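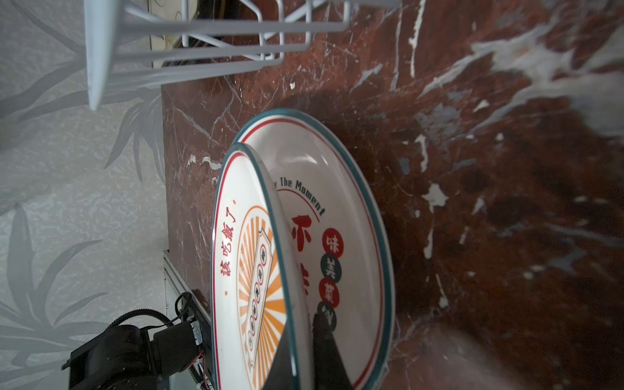

4 min read

The Braneck cash center handles banknotes and coin for 114 bank branches and agent points in the region. Its open day in December was split into two morning tours. I joined the second, led by shift manager Zübeyde Polat.

Entry is through a two-door airlock. Phones, bags and wallets go into lockers, and visitors sign for a numbered badge. Any cash carried in must be declared.

Deposits arrive in sealed bags with a barcode and a declared value. At the intake desk the seal is checked against the manifest before the bag is opened. Each bag is opened by two people under a fixed camera, and the contents stay on that bench until the count is closed. Differences are reported to the branch the same day.

The counting hall has 8 sorting lines, six of them running during the visit. Notes pass the sensors on their long edge and are sorted into four outputs: fit for reissue, unfit, suspect and reject. Rejects are mostly folded or taped notes and go through a second time. Suspect notes are taken off the line and logged by hand with the depositor's reference. Polat put the reject rate at about 9 percent after public holidays and well below that in normal weeks.

Unfit notes are strapped, recounted on a separate machine and held in a caged area for return. The center does not shred on site. The shredding contract was moved to Umilside two years ago, and the old shredder room now stores empty coin cages.

Coin is a smaller operation. Youssra Amrani runs the packing section, where mixed coin is separated by diameter and alloy, then rolled or bagged. Her main complaint was branches that send low-value coin back in bulk and order the same coin again the following week. A trial with the Sukis and Ait Brahim branches, which now swap surplus coin directly, has cut those return trips. She had no figures ready to share.

Orders from branches close at 2 p.m. for delivery the next working day. Late orders are accepted only for ATM cassettes. Agents order through their sponsoring bank and cannot book a delivery directly, a point raised by several shopkeepers on the tour. Polat said a direct booking form was under review and gave no start date.

The tour took 90 minutes. The vault was not included. Questions were taken in the canteen afterward, mostly on damaged notes, which the public should still hand in at a bank counter.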